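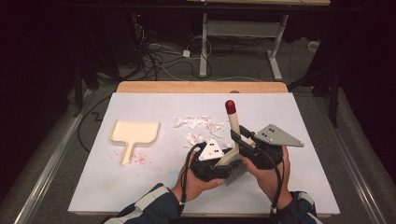 Dustpan and torn paper scraps on the white board.

**Jinora: game freezes on level 6 after picking up the second key**

Opened 27 Oct 2020 by Dzifa Addo
Status: waiting on fix

Hi all! I've been playing Jinora since June and I love it to bits (my little snail has outrun more hedgehogs than I can say), but level 6 has me stuck. I grab the second key, the hedgehogs start their chase music, and then everything stops dead. The music keeps going — the picture doesn't. I have to kill the game from the task manager every single time.

What I've tried so far:

- restarted the computer, obviously
- reinstalled the game and kept my save
- turned the sound off completely
- played in a window instead of full screen

Same freeze, same spot. My score was 4,000 going in, if that matters.

**Imad Ghanem**

Hey Dzifa, thanks for the list, that saves me asking! Two things. Are you on the arrow keys or a gamepad? And could you start a new save and jump to level 6 with the practice menu? Don't delete the old save, I'd like a copy of it.

**Dzifa Addo**

Gamepad, an old one. I unplugged it and tried the arrow keys — still froze. But the new save works fine! I picked up both keys and got eaten by the exit, so that's me back to normal. I've attached the old save.

**Imad Ghanem**

Got it, and I can make it freeze on my machine too. Your save has 76 lettuce leaves in it and the bag is only meant to hold 75. The second key tries to find a free slot, never gets one, and keeps looking forever. I'm guessing you picked up a leaf in the same moment you finished level 5?

**Dzifa Addo**

Ha, very likely, I always dive for that last one by the door. Can I keep my score?

**Imad Ghanem**

Sure! Go back to level 5 from the map, drop a leaf with the down key, save, and then go on to 6. I tried it with your file and got through. Vaida Mockus has the proper fix on her list for the next update, so I'll leave this open till it's out.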